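Prerkley Teleoperation Laboratory
Thread, 16 posts

1/ The Laboratory is pleased to share an account of its spring demonstration program, in which operators teach a two-armed robot a household task by performing it through remote control. The program ran through May and is now closed to new recordings.

2/ The task is known internally as Gargate. A can has to be taken out of a cardboard box and placed in a blue bin. The work is carried out in simulation, on a kitchen counter, with one operator controlling both arms from a pair of handheld controllers.

3/ A total of 2,198 demonstrations were submitted. Each was reviewed by a second person before being accepted. Reviewers could accept a demonstration, return it with a comment, or mark it for use as a failure case.

4/ Of the submissions, 77 were marked as failure cases. These are kept in a separate set and are not used in training the first model. Sarita Tiwari will report on them in a later thread.

5/ Operators began with 200 practice attempts each. The Laboratory had originally planned for fewer. The figure was raised after the first week, when reviewers noted that new operators were still learning the controllers well into what were meant to be final recordings.

6/ The most difficult part of the task is the reach into the box. The walls limit the angles from which the gripper can approach, and a can on its side may roll if a finger meets it off center. Operators were instructed to stop above the box, align the wrist, and only then lower the fingers.

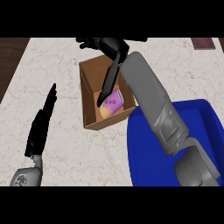

7/ Vikas Mathur replied to an earlier notice to ask why operators are told to pause at all, given that a model trained on the recordings may learn to pause as well. His own group removed idle time from its data and saw smoother motion as a result.

8/ The Laboratory thanks him for the question. Long pauses are indeed trimmed before training. Short ones are kept. In our early trials, models trained on fully trimmed recordings tended to lower the gripper before the wrist had settled, and contact with the box wall became more frequent. We do not claim that this will hold for other tasks or other controllers.

9/ A related matter is the use of the second arm. Gargate can be completed with one arm, and operators were free to leave the other at rest. Several chose to steady the box with it. Both methods were accepted, provided that the operator used the same method for a full session. Mixed sessions were returned.

10/ The written instructions changed twice during the program. The first version asked for the can to be gripped "near the middle." Reviewers read this phrase in different ways, and agreement between them was poor. The second version stated how far from either end the fingers should close. The third version added a rule on release: the can is to be lowered to the floor of the bin and let go there. Dropping it from above the rim is grounds for return.

11/ Demonstrations recorded under the first version have been labeled as such. They remain in the collection. Users who want consistent release behavior should leave them out.

12/ Sessions were limited to 40 minutes, followed by a rest period. Brijesh Prajapati, who scheduled the sessions, found that returned demonstrations were more common toward the end of long sittings, and the limit was introduced on his advice. Operators who wished to stop earlier did so without giving a reason.

13/ Controller drift affected part of one Saturday session. The operator's hand and the simulated gripper fell out of step by a small but growing amount. Nearly all of the recordings from that session have been withdrawn. The controllers are now checked against a fixed position at the start of each sitting, and again after the rest period.

14/ Each accepted demonstration contains the joint positions of both arms, the opening of both grippers, the controller input, and the rendered view. A short text instruction is attached. The wording of the instruction varies from one recording to another, so that the model does not come to depend on a single sentence. Shakuntala Agarwal prepared the wordings and checked each against the task as performed.

15/ Requests for access should be sent through the form on the Laboratory's page, under Woltus, the name of the shared archive. Please state the intended use and the robot or simulator on which the data will be tested. Requests from students should include the name of a supervisor. Replies are normally sent within ten working days.

16/ The next task in the series, Sandhu, will ask operators to pass an object from one hand to the other before placing it. Practice sessions will be open to previous operators first. Questions on eligibility may be directed to Satish Ahuja at the Laboratory's general address. The instruction sheet for Sandhu is in draft, and comments from those who took part in Gargate are welcome until the end of the month.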